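カテゴリー:会社情報 > 私たちについて

Cesineについて

Cesineは、家庭や作業場の「片づけ」を機械がどこまでこなせるかを調べている小さな会社です。ロボットの製造はしていません。メーカーや施設から依頼を受け、実際の雑用に近い課題を組み、結果を報告書にまとめるのが仕事です。

よく聞かれるのは「家事ロボットはもう使えるのか」という質問です。現時点での当社の答えは、作業によります、というものです。形の決まった箱を棚に並べる作業なら、任せられる場面が増えました。一方、子どものおもちゃの片づけのように、硬いものと柔らかいものが一つの入れ物に混ざっている作業は、まだ人のほうがずっと速く済みます。 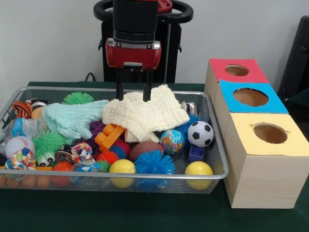
おもちゃと布が入ったワイヤーかごでの作業。右は穴のあいた三段の箱

おもちゃの片づけは、当社が最も長く続けている課題です。ボール、布、ブロック、ぬいぐるみはつかみ方がそれぞれ違います。丸いものは指の間から逃げやすく、布は下にあるものを隠します。布を先にどけるか、見えているものから取るかで、その後の手順も変わります。人は考えずに決めていますが、機械にとっては一つずつが判断です。

課題の設計は社内で行います。現在使っている課題集は「Dewan」と呼んでおり、家庭編と作業場編を合わせて105種類あります。家庭編には片づけ、布たたみ、食器の移動など、作業場編には部品の仕分けや箱詰めなどが入っています。これまでに実施した試行は2000回近くになりました。失敗した回も記録から外しません。落とした、二つ一緒につかんだ、途中で止まった、といった区分をつけて残しています。

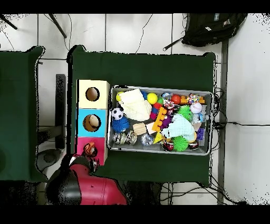
課題に使う品物は、店で普通に買えるものを中心にそろえています。機械がつかみやすいように形を変えたり、目印を貼ったりはしません。入れ物の中の並びも整えずに始めます。家庭で毎日同じ位置におもちゃが置かれていることはまずないからです。依頼元から「もう少し簡単な配置で」と相談を受けることもありますが、その場合は報告書に配置の条件を明記します。

会社の概要

社員は7名です。機械の設定と記録を受け持つ者、課題を作る者、報告書を書く者に分かれていますが、人数が少ないため兼任もあります。事務所はCindmontにあり、試験室は同じ建物の2階です。作業場編の一部は、Drerstead工場の一角を借りて行っています。

ご依頼について

機械の種類は問いません。腕が一本のものでも、台車に載ったものでも受け付けています。初回は、お使いになりたい作業を具体的にお知らせください。「家事全般」では見積もりが出せませんので、「洗ったタオルをたたんで棚に入れる」程度まで絞っていただけると助かります。人がやったほうがよいと判断した作業については、報告書にもそのように書きます。

試験室の見学は金曜日の午後に受け付けています。試験中の機械には近づけない時間帯がありますので、事前にご連絡ください。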